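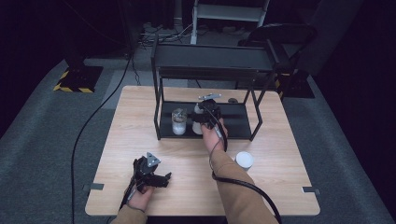 Die Richtlinie hatte sieben Seiten, und auf der dritten stand, was ein Griff ist. »Ein Griff beginnt mit der Annäherung und endet mit der Freigabe.« Ich las den Satz im Bus nach Kandwood, dann noch einmal im Aufzug, und fragte mich, was ich demnach mein Leben lang mit Türklinken gemacht hatte.

Die Firma hieß Rosero. Sie stellte Leute ein, die vormachen sollten, was die Maschinen später nachmachten, und sie stellte mich ein, weil ich ruhige Hände hatte und beim Gespräch keine Fragen stellte. Die Fragen kamen danach.

»Vor jeder Aufnahme beide Backen vollständig öffnen«, sagte die Schichtleiterin. Sie trug die Richtlinie in einer Klarsichthülle, als könnte es drinnen regnen. »Zwei Sekunden Stillstand. Dann erst bewegen.«

»Warum zwei?«

»Steht unter 3.2.«

Ich schlug 3.2 auf. Dort stand: zwei Sekunden Stillstand.

Man gewöhnt sich an die Dinger schneller, als einem lieb ist. Am ersten Vormittag hielt ich sie wie Grillzangen, am Nachmittag waren sie ein Stück von mir, ein dummes Stück ohne Fingerspitzen. Glas anheben, Glas absetzen, Backen auf, Stillstand. Wer zu schnell war, wurde verworfen. Wer zögerte, wurde auch verworfen, unter 4.1, »unschlüssige Bewegung«. Ich habe meinen Vater vierzig Jahre lang unschlüssig nach dem Salz greifen sehen, und er ist trotzdem satt geworden.

»Und wenn ein Mensch zögert?«, fragte ich. »Die Maschine soll doch in einer Küche stehen. In Küchen wird gezögert.«

»Das Verhalten soll vorbildlich sein.«

»Für wen?«

Sie sah auf die Uhr und trug etwas ein.

Abends telefonierte ich mit meiner Schwester, die bei Lloyd im Lager arbeitet und für Normen eine Geduld aufbringt, die mir fehlt. Bei ihnen, sagte sie, sei jede Vorschrift einmal ein Unfall gewesen. Man müsse nur lange genug dort sein, um zu erfahren, welcher. Das fand ich einleuchtend, und ich nahm mir vor, nach den Unfällen zu suchen. In der Richtlinie von Rosero fand ich keinen. Ich fand »Qualität« elfmal und »Sicherheit« einmal, im Impressum, wo der Brandschutz geregelt war.

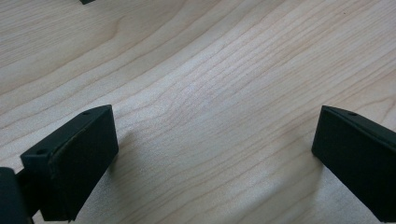

In der dritten Woche verwarf man mir die Aufnahme 1586. Ich weiß die Nummer, weil ich Widerspruch einlegte, als Erster übrigens, es musste eigens ein Formular dafür gemacht werden. Ich hatte eine Dose angehoben, gemerkt, dass sie mir wegrutschte, sie wieder abgestellt, neu gefasst und beim zweiten Mal sauber versetzt. Die Dose stand am Ende, wo sie stehen sollte. Grund der Ablehnung: »Korrektur innerhalb des Ablaufs, nicht konform.«

Ich schrieb in das Formular, dass ich die Korrektur für das einzig Brauchbare an der ganzen Aufnahme hielte. Dass eine Maschine, die nie gesehen habe, wie jemand einen Fehler bemerkt, eines Tages sehr vorbildlich eine Kanne kochendes Wasser neben den Herd stellen werde, und zwar nach zwei Sekunden Stillstand. Den letzten Halbsatz strich ich wieder. Er war trotzdem gut zu lesen.

Die Antwort kam aus Wollell, wo das Büro saß, das die Richtlinie pflegte. So hieß das, pflegen, wie bei Gräbern. Man danke für den Hinweis. Man werde ihn bei der nächsten Fassung prüfen. Bis dahin gelte die bestehende.

»Sie haben da Recht, glaube ich«, sagte die Schichtleiterin. Sie stand in der Tür, ohne Klarsichthülle. »Aber ich habe früher an einem Ort gearbeitet, wo es gar nichts Schriftliches gab. Da hat jeder gegriffen, wie er wollte. Wir konnten hinterher nicht einmal sagen, was schiefgegangen war.«

»Und jetzt können Sie es sagen?«

»Jetzt steht da wenigstens eine Nummer.«

Darauf fiel mir nichts ein, was mich ärgerte. Ich ging zurück an den Tisch, öffnete die Backen und wartete. In der Stille zählte ich, wie ich als Kind nach dem Blitz gezählt hatte, und zum ersten Mal merkte ich, was meine Hände in dieser Pause taten: Sie wurden schwer, und der Unterarm hörte auf zu ziehen. Vielleicht war 3.2 deswegen da. Vielleicht hatte in Wollell einmal jemand einen müden Arm gehabt und war zu stolz gewesen, es hinzuschreiben.

Im September kam die neue Fassung. Sie hatte wieder sieben Seiten. Unter 4.1 stand jetzt, eine Korrektur sei zulässig, sofern sie »zügig und zielgerichtet« erfolge und vorher angemeldet werde.

Ich las es der Schichtleiterin laut vor, auch das mit dem Anmelden.

»Bei wem?«, fragte sie.

Wir blätterten beide. Dann nahm sie einen Kugelschreiber und schrieb an den Rand ihres Exemplars: bei mir. Sie setzte ihr Kürzel darunter, und ich meldete für den Rest der Schicht vorsorglich alles an.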